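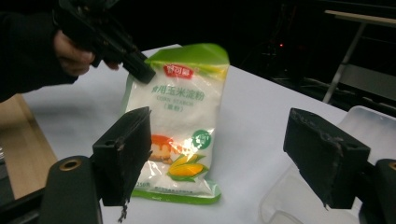
Fishing the Plillent Canal through the cold months: notes for the club talk

May 2021
By the match secretary, Dorkell Angling Club

Last updated: after the second talk, with the part on boats moved forward

Start with the water. Most people in the room will know the stretch by the road bridge and not much else. Ask who has fished past the second lock. If it's only a few hands, spend longer on the map.

The canal is narrow at the bridge and widens below the lock where the old loading wharf was. Depth down the middle is fairly even. The near shelf drops off quicker than it looks from the towpath, and the far shelf is shallow with brambles hanging over it. In summer the bream and the better roach sit tight to those brambles. From November on, most of the roach drop into the middle and stay there until the water warms. If you remember one thing from the evening, remember to fish the bottom of the near shelf first.

Slide: map of the stretch with the pegs marked. Leave it up while talking about parking. Cars go in the field entrance on the left, never by the lock cottage. We have had complaints and we could lose the access.

Finding the depth

Plumb before you do anything else. A lot of members put a bit of groundbait in and then plumb up, and they end up dragging a lump of lead through the fish they are trying to attract. Plumb straight out in front, then a metre either side. Look for the place where the slope stops and the bottom goes flat. Mark the depth on the pole with correction fluid or a bit of tape.

If you get a different reading each time you drop the plummet in the same spot, you are on the slope. Go out a bit further.

I fish two lines in the cold. One is at 6 metres, at the bottom of the near shelf. The other is at 10 metres and slightly to one side, so that a fish hooked on the long line doesn't come back through the short one. Anyone without a pole can do the short line with a whip or a light waggler rod. Say this clearly, as somebody always asks at the end whether they need to buy a pole. They don't.

Tackle

Keep this part short. People can look at the rigs on the table in the break.

Float: a slim one with a fine bristle. Shot it down until you can only just see the tip. When the water is clear the bites are small, and a thick bristle will hide half of them.

Shot: strung out in the bottom half of the rig if there is no tow. When the lock is being used the water moves, first one way and then back again, and a small bulk will hold the bait down better.

Hook: smaller than you think for bread, smaller still for a single pinkie. Barbless only, club rule, all year.

Hooklength: keep it light. We are not fishing for carp here. If you do hook one, take your time and walk along with it if the next peg is empty.

Disgorger: carry a spare. The club bought a few of the Remeveo ones for the juniors and they have been fine. The bright handle is easy to find in grass.

Feeding

This is the longest part of the talk. Slow down.

Two baits will catch most of what is in the Plillent in winter, and those are bread and bloodworm. Bloodworm costs money and has to be ordered. Bread is cheap and you can get it on the way. I will mostly talk about bread.

Punch bread: a fresh white sliced loaf. Take the crusts off, roll a couple of slices flat with a bottle and keep them in a sealed bag so they don't dry out on the bank. Microwaving the slice for a few seconds before rolling makes it tackier. Try it both ways at home.

Liquidised bread for feed: use the rest of the loaf, crusts off, a day or two old. Blend it dry, push it through a riddle and freeze it in small bags. One small bag is plenty for a morning. Don't add water at home. It should hold together with a gentle squeeze and break up as it sinks.

How much: one ball the size of a walnut on the short line at the start. Nothing on the long line yet. Then leave it alone. If you have had no bite after 20 minutes, don't put another ball in. Try the long line with a very small pinch, come back to the short line later, and only feed it again when you have caught from it and the bites have stopped.

Most blank mornings I have had on that canal came from feeding too much too soon. I kept a notebook last winter and the worst sessions were the ones where I fed at the start and then fed again inside the first half hour. Roach in cold water don't eat much, and once the bread is on the bottom you can't get it out.

Slide: page from the notebook. Don't read it out, just point to the entries with the ring round them.

Boats

There are fewer in winter but they do come through. Lift the pole well before the boat reaches you and take it back behind you, making sure nobody is on the path. Let the water settle. A boat often does you a favour. It colours the water and the fish can feed better afterwards, so have the rig ready to go straight back in on the short line.

Be polite to the boaters. Some have been moored above the lock for years and they tell us when there is a pollution problem, usually before anybody else notices.

Cyclists: look behind you every time you ship back. Every single time. We had a broken top section in the last series and it could have been a broken collarbone.

When the canal is frozen

Stay at home or go to the Afridi ponds. The bigger pond has a spring at one end and stays open longer than the canal. Club permit covers both ponds, but there is a limit of 5 anglers at a time on the small one. Do not break ice on the canal. It frightens the fish for the whole length and it isn't safe to lean out.

Cold hands

A short section, but people have thanked me for it. Fingerless gloves, a towel in a sealed bag, and a second pair of gloves kept dry in the box. Pour your drink before you start catching. Tie your spare hooklengths at home, put them on a winder and label them. You won't want to be tying small hooks on the bank in January.

Keepnets are to be used in matches only. Dry them fully between waters. This applies to landing nets as well, particularly if you fish the ponds one day and the canal the next.

Break here for tea. Rigs on the table, please put them back on the right winders.

Second half

Questions first, then the peg-by-peg list if there is time. Points that came up before:

Do I need groundbait as well as bread? Not for roach. A little dark groundbait helps if you are after skimmers near the wharf.

Are there perch? Yes, by the lock gates and along the boats. Chopped worm, small amounts.

Can I fish the evening? Until dusk. No night fishing on any club water.

Junior membership forms are on the table by the door. Check the projector lead before packing up, it belongs to the hall.

Comments

puncher_roach: Useful, thanks. I was at the first talk and missed the bit about plumbing to the side. Does the shelf run the same all the way down to the wharf?

Match secretary: No, it comes in closer below the lock. Go by the plummet.

towpathted: I'd argue for hemp on the long line even in the cold. Had good roach on it by the road bridge all winter.

maggotdrowner: Can we have the bread in the freezer thing as a handout? My other half wants to know why there are bags of crumbs in with the peas.

ShortPoleOnly: Tried the one ball and leave it. Took a while to get a bite but then steady fish until dinner time, all from the near line.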